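Plolley Tidy-Up: data card

A collection of short recordings of everyday things being put away: fruit and vegetables, toys, baskets, bags, whatever ends up on a counter or a floor and needs a home.

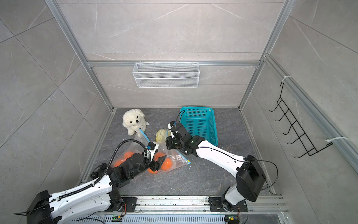
Tharushi Jayasinghe wrote in after the first release that the baskets were her favorite part, and asked whether we could please include more of the hanging ones, as half of her own kitchen lives on hooks. We loved that note! Hanging storage got its own category in this version, and it has grown into the most varied part of the whole set.

What you'll find inside

327 recordings, sorted into 39 small tidying jobs. Each job has a plain-language title ("toy into basket," "produce bag up on the hook," "cabbage out of the way first") and a text file saying what was out at the start and where it was supposed to end up. The titles were written by the people who set up the jobs, so they sound a little different from one another. Anjana Selvanayagam writes very short ones. Omid Mirzaei writes ones that are nearly recipes, and they're a joy to read.

Every job belongs to one of four groups:

Produce. Whole vegetables and fruit, sometimes bare and sometimes in wrap or in a zipper bag. Cabbages turn up a lot. They're wonderful for this: big, round, heavier than they look, and slippery when the plastic is on.

Soft things. Plush toys, dish towels, oven mitts, a couple of knit hats. Anything that squashes and then springs back into a slightly different shape.

Baskets and bins. Wire mesh and plastic with holes in the sides, shallow and deep. Some stand on the floor and some hang.

Hooks and rails. Racks, single hooks, crossbars, and the things that go on them.

Plenty of jobs touch two groups. In those cases the job is filed under the thing that moves, and the destination is listed in the notes file. A plush toy going into a plastic basket is under Soft things.

Why mix toys and groceries?

We get asked this one! Go and look at a real living room floor on a shopping day. The bags come in, somebody sets the oranges down next to a stuffed animal, and there they stay until dinner. Most tidying guides pretend that each room holds only its own things, and we wanted the jumble. Nazma Liyanage put together the first mixed jobs from a list of what was on her hallway floor one evening, and those are still some of the best in the set.

How things were chosen

Everything is ordinary and easy to replace. Most baskets came from the Pathirana housewares shop, and the soft toys came out of people's closets. Produce was bought fresh for each week of work and eaten or composted afterward (so much cabbage soup).

We went for a good spread of colors and textures. A white curly toy dog, a pale green cabbage and a teal basket are easy to tell apart at a glance, and you'll find sets like that in the beginner jobs. The harder jobs use things that look alike: two white baskets, clear bags inside clear bags, green towels beside green vegetables.

Notes on particular items

Zipper bags: the number of pieces in a bag stays the same through a job. The bag may be zipped or open, and the notes file tells you which.

Plastic wrap: left on unless the notes say otherwise. Loose ends of wrap were not trimmed.

Hanging baskets: hooked over a bar and never tied down. They swing, and we like that they swing.

Crumbs and bits: floors were swept between jobs but not scrubbed. If you need spotless surfaces, use the folder called Kalard, which was done separately on a fresh floor every time.

Known gaps

Nothing made of glass. No liquids. No knives or anything else sharp. Very few heavy items, and nothing that takes two people to lift. Leafy greens are thin on the ground because they wilt before lunch. Shoes are missing too, and Shahnaz Weerasinghe is already collecting pairs for the next round in November.

The notes for the first 80 recordings were typed from handwriting. We've checked them twice, but you may still meet a "bucket" that should say "basket." Please tell us when you do!

Folder layout

jobs/ has one folder per job, numbered
notes/ has the text files, same numbers as the jobs
items/ has the full list of things used, with color and material where we know it
kalard/ has the clean-floor recordings
changes.txt has everything that moved between versions

Using it

Free for teaching, research and your own projects. If you publish something, name the collection as Plolley Tidy-Up and mention the version. If you sort the jobs in some new way (by color, by size, by how annoying they are), we would really love to see it, and good ones get added to the items folder with your name on them.

Version notes

29 July 2026: hanging storage split out as its own category, item list rewritten, four duplicate recordings removed. The old Drollirine file names still work and will be kept through the next version.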